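# The Woman Who Keeps Old Computers Out of the Closet
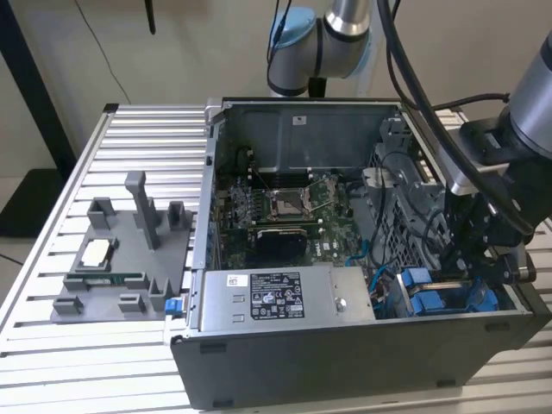
*A Dell desktop tower on its side, panel off.*

Olaia Carrasco has a theory that every household owns exactly one computer it is afraid of. It lives in a closet or under a guest bed. It might have the wedding pictures on it. It might have the 2-page novel. The owners have moved it between apartments at real expense, like a piano, and have not once plugged it in.

"People come in and they lower their voice," she says. "They say, 'I have a tower.' Like it's a rash."

Carrasco runs Lorard, a narrow repair and secondhand shop between a nail salon and a place that sells only blinds. She has been at it for 14 years. Before that she sold phone plans, a period she discusses the way other people discuss a first marriage.

We met in April, at eight in the morning, which she considers the middle of the day. There was coffee. It came from a machine she had fixed herself, and it tasted like it.

I asked what people want from her, mostly.

"Permission," she said. "They want to throw it out and they want someone with a screwdriver to say it's okay. I hardly ever say it's okay."

What she says is that the thing usually needs more memory, a new drive and a good vacuuming. Customers find this disappointing. They came for a funeral and got a bill for parts.

The price of a basic cleanup at Lorard is $42, and has been since the shop opened. Carrasco's accountant, Lies Van der Linden, has views on this.

"I've asked her to make it fifty," Van der Linden told me by phone. "She says forty-two is what's on the sign. I offered to pay for the sign."

Carrasco waved this off when I brought it up. "It's a nice sign."

Her stock in trade is the plain office desktop, the sort bought by the pallet and thrown out the same way. She likes them for the reason most people don't, that they're dull. The panel comes off. The parts come out. She is less kind about laptops ("a sandwich somebody glued shut") and won't discuss tablets before lunch.

The strangest thing she ever found inside a case was a grocery list. Second place goes to a family of plastic dinosaurs, inserted one at a time through an empty drive bay by a boy who is now, she says, a dentist.

Two people work for her part-time. One is Si-woo Do, who came in at nineteen to sell a broken monitor and was given a broom. He handles the data recovery, and with it the crying.

"It's happy crying, mostly," he said. "One guy got back all his photos, and they were all of the same boat. He went through every one of them with me. I know that boat very well now."

Do would like the shop to have a website. Carrasco's position is that it has a door.

I wondered if she worried about the future of the trade, given how little of what's sold now can be opened at home. She took a while over this, and over a stuck screw.

"They told me it was finished when I signed the lease," she said. "The landlord told me. He was trying to rent me the place and he still told me."

The screw came loose. She put it in a jar lid with its relatives and asked if I had a tower at home.

I said I might.

"Closet?"

Under the bed, I told her. She wrote my name on a ticket.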